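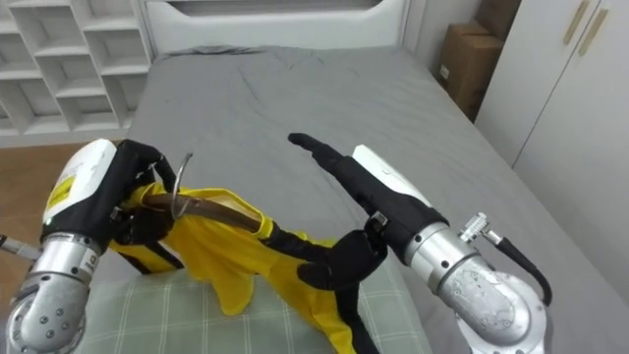
Is the Hendine garment service included in the price of the trial?
The first two visits are included. Any further visit is charged under the standard Hendine agreement.

Notebook, Jistov workshop
April 13, 2018
Entry by Ruben Jansen
Subject: Hendine two-arm garment handling kit, supplied by Volby, under review

The garment task was set up in the bedroom, with the pillow left on the bed as a support. The yellow garment with the black trim was used with a wooden hanger. The left hand is assigned to the hanger and the shoulder of the garment, the right hand to the trim.

Points for colleagues:

The supplier's manual treats the hanger and the garment as separate tasks. Our review requires them together. I have asked Volby to state in writing whether the kit is offered for combined use.

Glossy fabric is not mentioned in the offer. It should be added to the list of materials before Rattanakul receives our comments.

The forearm cable on the right arm is to be checked for slack before each session. Page 50 of the manual gives the procedure, although the drawing there shows the earlier connector.

The quotation, reference 951, remains valid until September. It covers the arms, both hands and the software licence. Spare hand coverings are priced separately, and no price has been supplied.

Outstanding: reply from Volby on combined use; price of coverings; a second garment without trim, for comparison.

R. Jansen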